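The summer update for Ustov, the online tank shooter from Drellent, goes live on June 17, 2023. It adds two maps, a new light scout called the Adams and a reworked garage screen. Players who log in over the weekend get 200 silver and a camouflage pattern for any vehicle up to tier four. 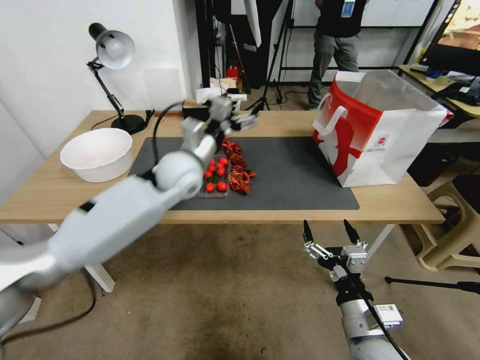

Shadi Abu Hammour would have liked the old repair timer looked at first, saying that a third scout was low on the list for most clans and that matches on the river map were still decided in the opening minute.

The timer does change, though only a little. Tracks now take less time to fix if the crew has full training – gun repairs stay as they were. Drellent has also lowered the reload speed of the Alo heavy, which had been winning far too many ranked games.

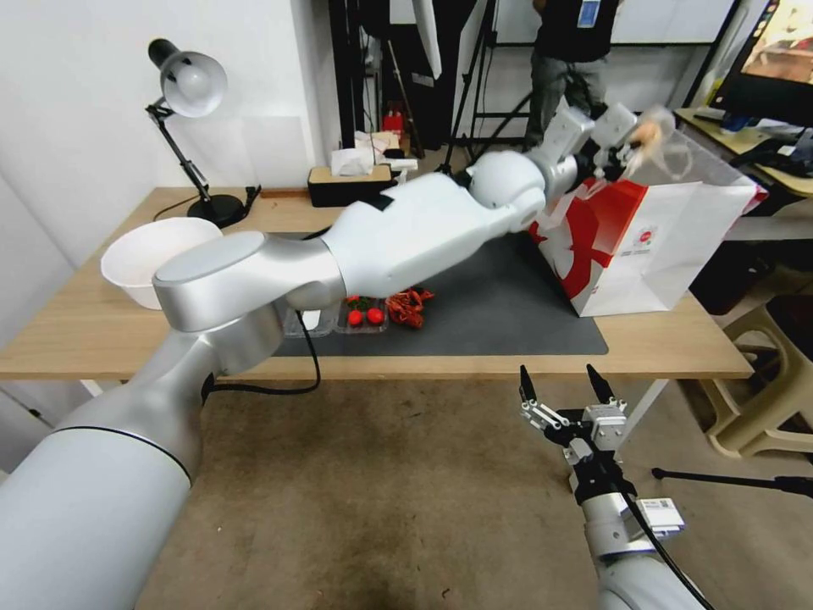
Hanne Hirvonen, games reporter

The Adams costs 139 gold in the shop, or it can be earned by finishing all the summer missions. It has thin armour and a top speed of 127 km/h on roads, so it is best kept behind hills. 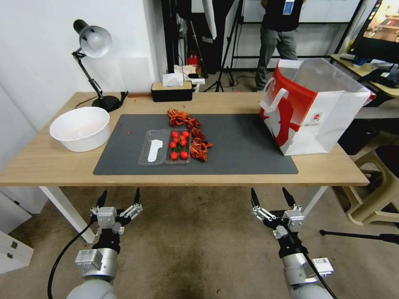

Missions earned before the update carry over, but unfinished daily tasks will be wiped when the servers restart. Ranked play is closed during the restart and opens again the same evening. The next season is planned for September.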